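**Is the Skasetti gripper kit good enough for small parts sorting?**

Hello everybody. I consider buying the Skasetti two-finger kit for our school club in Owino. We want to sort toy bricks by color, later maybe screws. The seller, Stoltatbridge, says the arm can be running in 2 days, but on their page I find almost nothing about small objects. Has somebody used it with pieces of this size? Is the camera at the wrist included, or must I pay for it separately?

Ksawery Czarnecka

---

**Burgi Imhof**

I have the kit since June and I use it exactly for bricks. The camera was included in my package, but please ask, because they sell also a cheaper one without it.

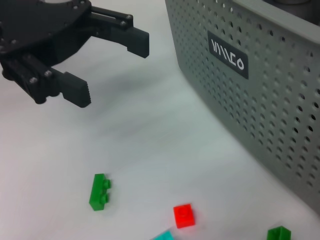

*Wrist camera view with the fingers open, bricks on the table.*

The fingertips are quite blocky. The ridges hold a brick well when it is gripped on the long sides. With a single-stud brick I had more trouble, and in my last test 7 of 62 picks failed, almost all with the smallest ones. Two bricks lying close together are also difficult -- the fingertip pushes the neighbor away. I leave over three centimeters between them and then it works.

For screws I would not buy it without other fingertips. Stoltatbridge sells a narrow pair, but I did not try them.

---

**Igor Wieczorek**

2 days is optimistic, for me it was a week. The manual is bad.

---

**Genowefa Nowicki**

I agree with Burgi about the small bricks. Please check also the software: Dosis comes with the kit, but the license covers only 3 computers. For a club this can be too few. I wrote to the seller and they gave me one more for free, so it is worth to ask before you order.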